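Office move: what to know before the new floor opens

The lease on the Claeys building runs out in February, and the move to Punau is now settled. Siebe Geerts signed the papers last week. We will have the whole second floor and a share of the loading dock, which we have wanted for years. The rent is a little higher than what we pay now, but heating is included.

Most of the furniture is coming with us. Dirk Visser has gone through the stock list and found 377 items, down to the coat hooks. Desks with crank legs will stay behind, as the parts are no longer made.

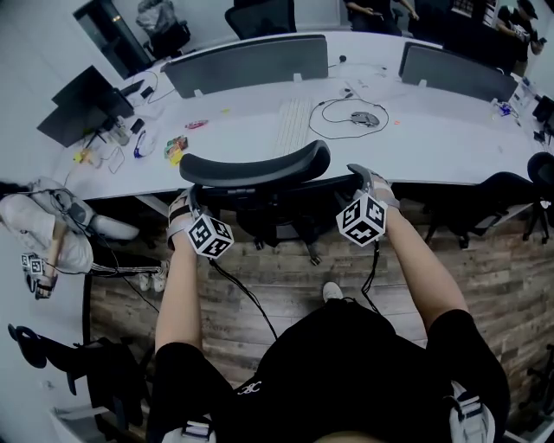 Parking will be tighter. The new lot has 28 spaces for our use, and the street behind it is permit only. Bus riders will be better off – the stop is at the corner, and the Bavurcombe line runs until late evening. There is a covered bike rack by the side door. Bring your own lock.

Each person gets two boxes for personal things. Boxes will be in the mail room from 20th August. Write your name and desk number on the short side so it can be read when the boxes are stacked. Plants travel with their owners, and so does anything made of glass. The movers, Plirnemora, will not carry either.

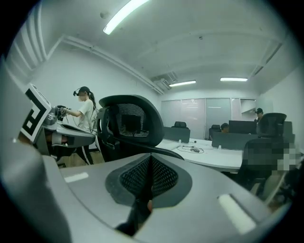

Paper files are the slow part. We have some 500 binders in the basement and shelf room for far fewer at Punau. If your team has binders there, please go through them and mark what can be shredded. Contracts and payroll records stay, whatever their age. Anything without a mark goes to storage, and your team will be charged for the space.

The kitchen is smaller than the one we have now. One fridge is coming, the tall one. Please take home any mugs you care about.

Chairs will be placed by desk number. If you have set yours up the way you like it, put your name on a tag and tie it to the chair before packing day. Questions about furniture go to Dirk, and everything else to Siebe.

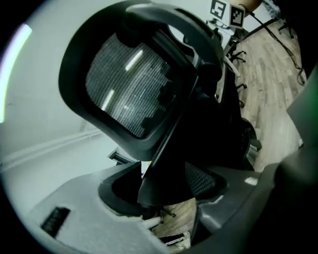

Mesh headrest on a black office chair.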